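There is a particular pleasure in a sorting bin, and Teresa Michalski has spent the better part of her working life beside one. Her household exchange at Prindton began in March with a trestle table and 2 kettles, and it now sends out 1000 parcels a season to people setting up home from scratch – slippers, cases, odds and ends, all the little things you only miss on your first evening in a new place. 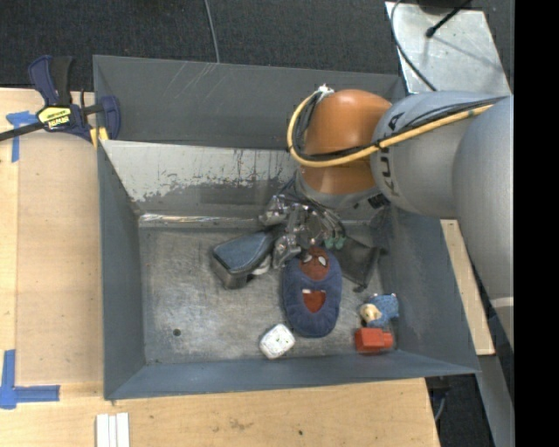 Drullance Magazine, November 2025, p. 379

A blue slipper and a dark case make odd neighbours on scuffed grey metal, but Teresa is fond of such pairings. She likes a bin with a bare floor and plenty of scratches, and she likes to see each thing lying by itself before it goes into a parcel.

"A slipper is a kindness," she told me over a second pot of tea. "You put it on and you're home."

Przemysław Żak looks after the shelves, which run the length of the old Pawlak dairy. Slippers go low down, where children can reach them, and cases go higher up beside the hot water bottles. He has been meaning to relabel the lot before the cold weather – he showed me the labels, still in their packet.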